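Imitation Corner > Collecting data > Hand-held grippers

Kitchen demos with two hand-held grippers: what should I keep, what should I bin, and why is crockery so awkward?

ladle_of_doom

I'm gathering demonstrations for a two-armed policy, the job being to pick up, steady and put down kitchen things. There is no robot at this end, only me with a gripper in each hand and a camera on each, pretending my wrists are the ends of two arms. The target is 2000 episodes, split into 1000 bowls and 1000 plates. I've got 903 in the folder and a growing suspicion that a fair number of them are rubbish.

My trouble is that I've become good at it. When I started I fumbled everything and the clips were long and full of second thoughts. Now I go straight in, pads on, other gripper on the rim, done. They look lovely. I trained a first model on the lovely ones, in our project folder under the name Dravthorpe, and in playback it goes straight in like I do, misses by a finger's width, and then sits there squeezing air with great confidence.

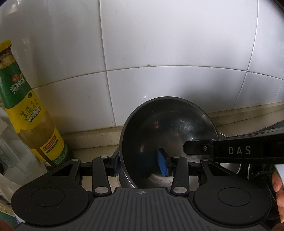 How long should one demonstration be?

As long as the job takes at an easy pace, with a short still moment at each end so the trimming script has something to find. Mine allows up to 2 seconds at the start, and anything past that gets cut.

That much I've settled. What I can't settle is the following.

Do I keep the fumbles? The guide we were given (the Pimex one, twelve headings and no pictures) says "discard failed attempts" and leaves it there. But a fumble I rescued isn't a failed attempt, or I'd like to think so, having made such a lot of them.

Do both cameras need to see the contact? With shiny steel I often get a good view from one hand, while the other has mainly its own mechanism and a nice reflection to look at.
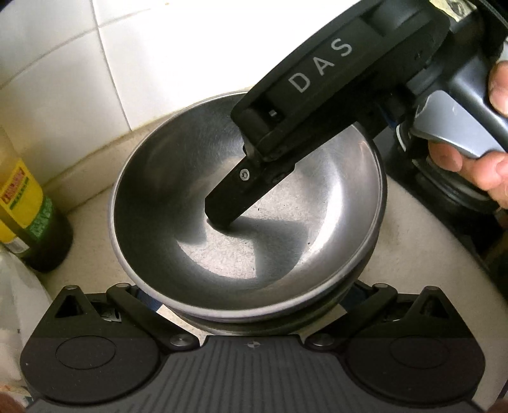
And then there's the matter of which gripper leads. I'm right-handed, so the right does the clever bits and the left does the holding, in pretty well every episode. I've tried swapping and I turn into somebody else. Somebody who drops things.

Do I carry on to the end as I am and hope that volume sorts it out, or stop and change the method now? I'd prefer the first. I expect to be told the second.

gantry_gull

Second, I'm afraid.

Keep the rescued fumbles. They are worth more than the lovely ones at this stage. Your model has only ever seen the bowl where you expected it to be, so the first time it's slightly off it has no idea that a person would back away, look, and try again. You've taught it the happy version of events. Tag each clip "clean", "recovered" or "abandoned". Train on the first two, and hang on to the third lot in a separate folder, since someone will ask for them the week after you delete them.

One warning: a recovery has to be a real one. If you start fumbling on purpose you will produce what I can only call amateur theatre, and the model will learn to miss first and then succeed. We had a batch like that at Girkusham. Every reach had a charming little hesitation in it, including when the cup was directly under the fingers. What works better is to put the object down carelessly and start from a poor wrist angle, then do the job as well as you can. Your errors will turn up by themselves. They always have for me.

On the cameras: both should be running and both should be in step with each other, but they needn't both have a good view. On the real arms one of them will be half blocked as well. I'd only throw out a take where neither camera can make out the contact, and I'd check the clocks before I blamed the views. A small offset between left and right looks exactly like a clumsy operator. I was a clumsy operator for most of a month before I found mine.

On handedness: don't swap for the sake of it halfway through a session. Do a block of left-leads on its own, slowly, when you're fresh. It needn't be half the set. If your robot will only ever be asked to lead with the right, you can skip it with a clear conscience.

breadbin

just do more. 903 isn't many. we did loads more than that for a door handle and it was fine in the end

ladle_of_doom

Thanks both, even the one that made me want a lie down.

I've spent the morning on plates and re-read the gull's answer in between. Tagging is going well, although "abandoned" is filling up faster than my pride would like. Plates are a different animal from bowls. A bowl gives the pad a wall to press on. A plate has a thin edge and a large flat face, and I find myself steadying it upright with one pad out at the rim and the other well in towards the middle.

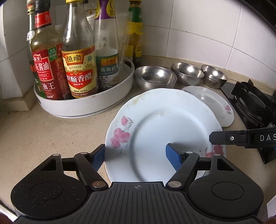
Should plates and bowls be kept as separate tasks?

Record them in one session if that's convenient, but label them separately from the first clip, because merging two labels later takes a minute and splitting one takes a weekend.

That's what I wish I'd done at the outset. I have a weekend coming up and I know what's in it.

One more thing while you're here. How much should I move the background about? I've been leaving the bottles and so on where they live, partly for realism and partly because they're heavy and I'm idle.

gantry_gull

Leave them for a while, then move them, then leave them again. If you shuffle everything between every take you'll be doing more removals work than demonstrations, and you'll get bored and sloppy. I change something small every twenty takes or so and something big when I stop for tea. Background clutter is good for the model provided it isn't always the same clutter in the same spot. Ours learned to find the sink by looking for a bottle of washing-up liquid. It was excellent at it right up until we ran out.

Start position matters more than the bottles do. Vary the height you begin from and the side you come in from, and vary where you're standing, which people forget because their feet aren't in shot.

oakley_bench

I'd disagree with the above on one point, the still moment at the start. We dropped it at Oakley. If the trimming script misses even a few, the model learns that the correct way to begin any job is to do nothing at all, and you'll be standing by the arms wondering whether they're switched on. Trim to the first movement of either hand and check a handful by eye. The still moment at the end is fine. Stopping is a thing you do want it to learn.

Also, wipe your pads. Grease and crumbs change the grip slightly through a session, and you adjust for it with your fingers without noticing, but the recording only has the opening width. So by the late afternoon you're squeezing harder for the same numbers. I put a cloth on the checklist, between "battery" and "storage card", and people laughed at it, and now they use it.

For your plates, I'd shorten the task. Hold, tilt, set down, stop. If you're recording the whole tidy-up as a single episode you'll get one good grasp followed by a long walk round the worktop, and most of the training will go on the walk.

ladle_of_doom

All right, trimming to first movement. I went back and watched the start of a few dozen clips and there are some very thoughtful pauses in there. In one of them I can tell I'm deciding what to have for lunch.

Plates again this afternoon, in short episodes, with a cloth. 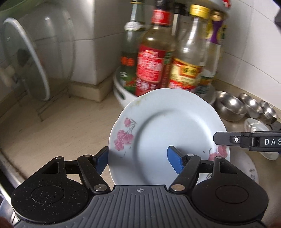
Page last changed: September, 16:40 (tags tidied by moderator)

I've stopped looking at the total while I'm recording, and the takes are less hurried for it. The next model gets clean and recovered together, bowls only, and I'll post the playback in this thread whether it's any good or not. The left-lead block is pencilled in for a morning when I'm feeling brave and the good crockery is in another room.

If anyone has a decent way of checking left and right clocks against each other without buying anything, I'd be glad of it. At present I clap the two grippers together at the start of each session, and the neighbours have begun to join in.

breadbin

clap is fine. we clap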